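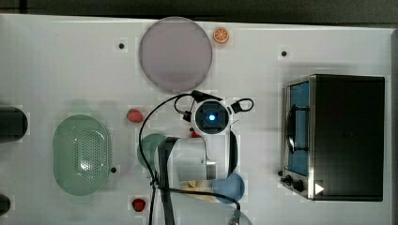 Abhishek Bhatt wrote: Before you buy new feet for it, please check whether the floor is the problem. I had the same Lendia table and spent most of January blaming the table, when it was my carpet all along. Turn it end for end and see if things still roll the same way.

Support > Tables and Worktops > Lendia > Ticket 271 > Things roll on tabletop

Opened 24 December 2019
Status: open, waiting on parts
12 comments

Thank you so much, Abhishek, and I'm sorry it took me a while to get back to everyone (we had family staying, and the table was under coats for most of it). I'll put the whole story in one place so the Lendia people don't have to dig through the thread.

The table is the white Lendia, 200 cm by 100 cm, and we use it for the play food and the play dishes. It's a lovely surface, wipes down beautifully, and I have no complaint about the finish. The trouble is that anything round goes wandering. I put down an orange slice and it stays, bless it, but a strawberry will take itself off toward the long edge if you so much as lean on the table, and then somebody is on the carpet looking for it.

Step 1. Check the feet

I screwed all the feet right in and then backed them out evenly, the way the leaflet says. One was stiff, so I gave it a drop of oil and left it overnight. It moved nicely in the morning. The table felt firmer afterward and I really did think we were done! We were not. The strawberries still rolled, a little slower, the same way as before.

Step 2. Check the top itself

I borrowed a long level from next door, a Hitberg, and went over the top with it lengthwise and then across. Lengthwise was fine. Across, the bubble sat off center by a hair at one end and came back to the middle at the other, so my best guess is a slight twist. I also wanted something tall to judge by eye.

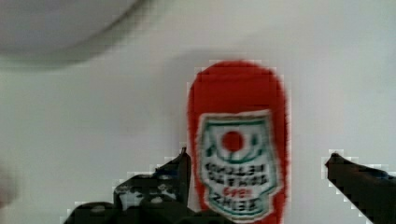 My eyes are not what they were, and small bubbles in small tubes are hard going for me, so I like to have a second check. What I do is get down level with the tabletop and sight past something upright to the door trim on the far side of the room. A tall thing shows a lean much sooner than a flat one does. The red squeeze bottle turned out to be just right for this, standing up straight with that white shield-shaped label to line up on. I tried it at both ends of the table and agreed with the level, more or less: good at one end, a touch off at the other. I would not swear to it in court.

Step 3. Turn the table around

This was Abhishek's test. It takes two people, and please clear the dishes first, which I did not do the first time. We turned it end for end, put everything back and waited 38 minutes, mostly so I could have my coffee.
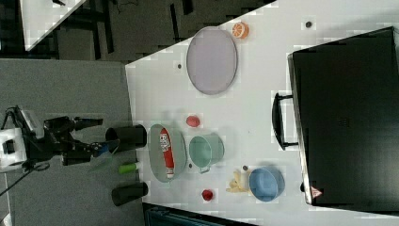 Attachment 3: Cups on their sides by the edge, tube in the gray tray.

The result: things now roll toward the opposite wall. So the lean goes along with the table and the floor is let off. I was half hoping it would be the carpet, to tell you the truth, as that would have been cheaper for everyone. Vashisht, the shop we bought it from, agreed over the phone that it sounds like the frame under the top, and they've asked Lendia for a new crossbar.

Until that comes, we keep the rolling things in dishes. Anything with a raised rim will do the job. The soda can is happy lying on the gray-green plate, and the banana doesn't need any help, being the shape it is.

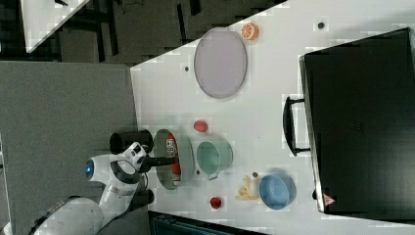 Step 4. Waiting on the crossbar

The Vashisht people say the part ships from the Galdale warehouse and should be here in January. When it arrives I'll fit it, go over the top again with the level and post the readings. If anybody has changed this crossbar already, I'd love to know whether the top has to come off first, or whether you can get at the bolts by lying underneath. My knees are hoping for the first one.

Please leave the ticket open for now.

4 people found this helpful
Shares: 2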